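15/03/2025
Dye bench, natural colors, second round of the walnut and madder work

Finally a whole quiet stretch to sit with these skeins, so I am going to write it all down properly this time, even the dull parts. The December notes were so thin that I spent most of yesterday evening trying to work out what I had meant by "same bath, bit more" (same as what? more of what?), and I would like to spare everybody that the next time around.

Yarn is the Mokell fingering weight, the undyed one, from the big cone and not from the pre-wound hanks. I wound it off into small skeins, 22 in all, and tied each one in four places with loose figure eights. Last time I tied them too tight and we got those pale little bands that everyone was very kind about. Scoured everything in plain soap and hot water, let it cool in the pot overnight, rinsed until the water ran clear. The cone yarn has a lot more spinning oil in it than I remembered. The water looked like weak tea after the first soak and I gave it a second one.

Mordant was alum, 68 grams for the whole lot, dissolved in a jar of hot water first and then stirred into the pot. I brought it up slowly and held it below a simmer for an hour. Please, if you use the small hot plate, remember that the dial is off and that the setting marked low is quite cheerful enough for wool. I left the skeins to cool in the mordant and took them out this morning.

Madder first, because it needs the most babysitting. I used the Limsakul root, chopped and not powdered, 200 grams of it, soaked overnight in a mesh bag. Our tap water is hard and madder loves that, so I added no chalk. The thing is to keep it from getting too hot, as the browns come out of the root and muddy everything, and I am happy to say I managed it for once! The first skein out is a proper warm brick red, the color I was chasing all through December and never got. The second is a shade softer, and the ones that went into the leftover bath came out a peachy coral that I did not plan and now like best of all. I have pinned a short length of each inside the back cover of this book.

Walnut hulls were the Niteletti batch, the ones that have been sitting in the lidded bucket since the fall. They smell exactly as you would expect. I strained them twice through old muslin and still found bits of hull in the yarn, so next time three times, and shake the skeins out over newspaper once they are dry. No mordant on half of these, to compare. With alum the brown leans a little gold, without it the color is cooler and deeper. I would not have called that beforehand. I may have left the unmordanted ones in longer, though, since I went off to answer the door and got talking, so take the comparison with a pinch of salt until I have done it again with a timer.

One more thing on the walnut. It stains hands like nothing else, and the yellow gloves by the sink have a hole in the left thumb. I have the thumb to prove it.

Weld is still to do. The Wenasetti bundle is lovely and dry but I only have enough for one decent pot, and I would rather save it until we have settled which skeins are going to be overdyed for green. My own vote is to keep back four of the mordanted ones and leave the rest alone, but I am open to being argued with over lunch. 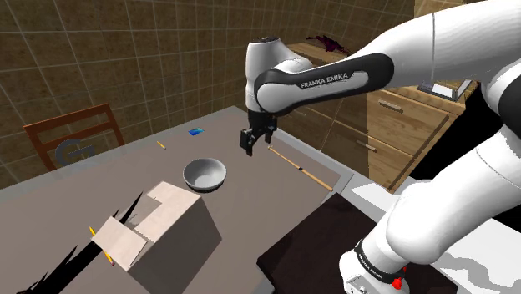
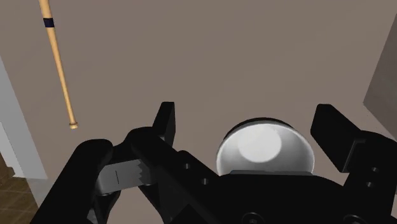 For the record sheets, the Mokell cone weighed 2,262 grams on the big scale before I wound anything off, cardboard included. I forgot to weigh it again afterward, so whoever is next at the scale, could you pop it on and pencil the figure in the margin here?

Washfastness to follow. I have cut short lengths of the brick red, the coral and both browns, plaited each one with a bit of white cotton and white wool, and put them in labeled jars with soap. They can sit until tomorrow. The lightfastness cards are taped up in the south window, half covered with foil, and I would be grateful if they could stay put even when the blinds need cleaning.

The leftover madder bath is in the tall pot with the lid on. There is still some pink in it, so please don't tip it out. I want to try the scrap of silk in there, and maybe those old cotton napkins if I can find where I put them.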